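Packing up the market canopy, finally

January and I have only now put the stall stuff away. The last fair was before the holidays and everything has been sitting in a heap since then, which I stepped over every morning on the way to the coffee. Not proud of it.

So this was the afternoon. Gave myself from lunch until dark. Radio on, old sweater, go.

What I had to deal with

One pop-up canopy in pieces. Two crates of soap molds. The black tarp. Poles, poles, poles. The card reader, which I'd been looking for since Edadier (the last market of the year, three hours of driving and the best chili I've ever had out of a paper cup). It was in my boot. Don't ask me which one of us put it there, I live alone.

I also had a bag of leftover price tags. 242 of them, I know because that's what was printed on the pack and I never opened it. Every single one says the old price. Kept them anyway, you can write on the back.

The tarp comes first

I always want to start with the poles and it's always wrong. Tarp goes down, then everything gets laid out on it, then it gets rolled up with the long bits inside so they don't scratch each other. I learned this from doing it the other way for two seasons and ending up with gray scuffs on everything white. They do not come off. I tried toothpaste, baking soda, the pink stuff.

My tarp is the heavy kind from Ferthorpe, the hardware place by the overpass, paid 40 dollars for it and grumbled and it's outlasted two canopies. It will not lie flat though. You pull one corner and the opposite one comes up to say hi. In the end I gave up on flat and went for "mostly there", which is fine, the folds are sort of padding anyway.

Tubes next. Keep the ones that go together side by side, ends the same way. If you just throw them down any old how then in spring you're standing in a wet field at six in the morning turning each one around to see which end is which, and the guy in the next pitch is already selling jam. 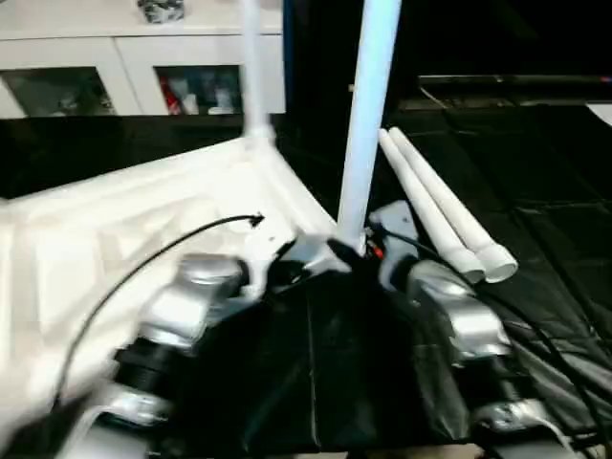
Things I found out about the poles

The thick ones and the slim ones do not want to be in the same bundle. The slim ones slide out the bottom, every time, usually on a foot. I've started tying the thick ones alone with a strip of old bike tube and then the slim ones in their own sock. A real sock. Long wool hiking sock, lost its partner years ago.

Write on them! Wish I'd done it sooner. A bit of masking tape, a letter, done. Mine are labeled A to F plus one that says "??" that I haven't found a home for but am scared to throw out. If you've got the Jemik canopy and recognize a short tube with a hole only on one side, please leave a comment, I'm begging.

Wiped everything too, by the way. Warm water and dish soap, old T-shirt. Took 11 minutes for the lot, I timed it becuase I'd been putting it off for weeks as a "big job". Sigh.

The white plastic stuff

Plastic's the part I worry about over winter. The shed gets properly cold and I had a connector crack on me last year, just from picking it up. So all of the plastic is going in the hall closet this time, behind the vacuum. Metal can stay in the shed. Tarp can stay in the shed. The crates I haven't decided, they're heavy and I'm tired of carrying them up and down.

Ordered a storage bag with handles from Rusu, which was meant to be here by now and isn't. Until then it's a duvet cover with a knot in it. Looks like I'm hiding a body – a very thin one.

Still to do

Find the pegs. I had them, I put them somewhere sensible.

Wash the tablecloth, it has chili on it.

Email the spring market people before the good corner spots go. Last year I left it too late and got the pitch next to the generator. Smelled like diesel and lavender all day, sold hardly anything.

Sort the soap molds. The round ones are ok, the leaf-shaped ones have gone a bit sticky and I think they might of had it.

Anyway the floor by the coffee is clear, I walked across it in socks just to enjoy it. More next time when the bag shows up, I'll post how it all fits, or if it dosen't.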